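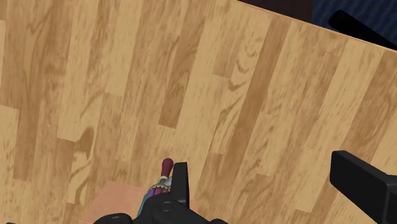
Strips of light and mid-brown wood, side by side.

Well, the kitchen table is finally paid for, and so is the rest of the Drundosbridge supper club for the year! I put the spring figures together last night (with tea, and then with something stronger) and we took £500 at the March supper, which is £200 up on the one before. Tsehay Yimer did her lentils again and I had three helpings, so I'm in no position to complain about anyone else's manners.

A few of you asked about the bread. It was Krum Atanasov's, and he says to use 400 grams of strong white flour, a good pinch of salt, and to leave the dough overnight somewhere cool. I tried it at home and mine came out like a doorstop, but I'd been impatient and gave it about 8 hours in a warm airing cupboard.

Next time we're doing puddings only. Bring a dish, bring a spoon, and let me know by 6/5/18 if you can't eat nuts. I've still got somebody's blue casserole lid, too.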